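第4章 木製天板のお手入れと再塗装

本章では、トロスベリ（Trosberg）シリーズの天板および付属ボードの日常の手入れと、オイルによる再塗装の手順を説明します。対象は無垢材のはぎ合わせ品です。化粧板仕様の製品は第5章をご覧ください。

4.1 日常の手入れ

1. 乾いた柔らかい布で、木目に沿ってほこりを拭き取ります。
2. 汚れが残る場合は、水で湿らせて固く絞った布で拭きます。
3. すぐに乾いた布で水分を拭き取ります。

注記：アルコール、漂白剤、研磨剤入りの洗剤は使用しないでください。塗膜が白くなることがあります。

4.2 再塗装の準備

表面に落とした水滴が玉にならず染み込むようになったら、再塗装の時期です。次のものを用意してください。

・クルラ（Kulura）メンテナンスオイル
・サンドペーパー（240番、320番）
・綿の布 2枚
・ゴム手袋

作業は風通しのよい場所で行い、床には養生シートを敷きます。脚付きの製品は、六角レンチで固定ボルトをゆるめ、天板を外してから作業してください。外したボルトは座金と一緒に保管します。

4.3 再塗装の手順

1. 240番のサンドペーパーで、木目に沿って全体を軽く研磨します。はぎ目の部分に力を集中させないでください。
2. 320番で仕上げ、粉を掃除機と乾いた布で取り除きます。
3. オイルの缶をよく振り、布に少量を含ませます。
4. 裏面、木口、表面の順に薄く塗り広げます。木口は吸い込みが多いため、乾いて見えるところには塗り足します。
5. 17分置き、表面に残ったオイルをもう1枚の布で完全に拭き取ります。
6. 12時間乾燥させます。
7. 手順3から6をもう一度繰り返します。

注意：オイルの染み込んだ布は自然発火するおそれがあります。使用後は水に浸し、密閉できる金属容器に入れて、お住まいの自治体の指示に従って廃棄してください。

注意：表面だけに塗装すると、表裏の吸湿量に差が生じ、反りの原因になります。必ず両面に塗ってください。

4.4 乾燥中の置き方

両面に空気が通るように、角材などの上に水平に置きます。壁に立てかけたままにしないでください。直射日光、暖房器具の温風が当たる場所も避けます。6月など湿度の高い時期は乾燥に時間がかかります。指で触れてべたつきを感じるときは、翌日まで待ってから次の工程に進んでください。

4.5 よくある症状と対処

表面がべたつく
　拭き取りが不足しています。少量のオイルを布に取り、表面をなじませてから乾いた布で拭き上げます。

輪じみが残る
　320番で該当部分とその周囲を軽く研磨し、全体にオイルを塗り直します。周囲との色の差は、使用するうちに目立ちにくくなります。

はぎ目に段差が出る
　乾燥による収縮です。指先でわずかに感じる程度であれば使用に支障はありません。すき間が開いた場合は使用を中止し、販売店にご相談ください。

木の色が濃くなった
　光による自然な変化です。メープル材は明るい色から徐々にあめ色に近づきます。上に物を置いたままにすると、その部分だけ色が変わらずに残ることがあります。ときどき置き場所を変えてください。

4.6 修理のご依頼

反り、割れ、はぎ目の開きについては、バノ（Bano）修理窓口で受け付けています。お問い合わせの際は、裏面のラベルにある製品番号と、天板全体の写真をご用意ください。

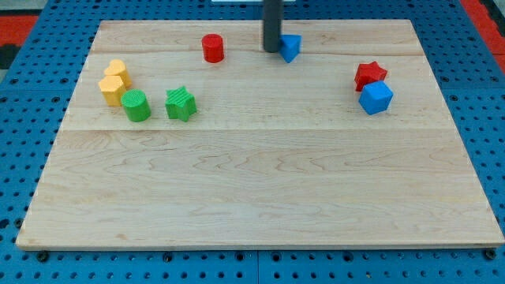 図4-1　メープル材のボード（はぎ合わせ）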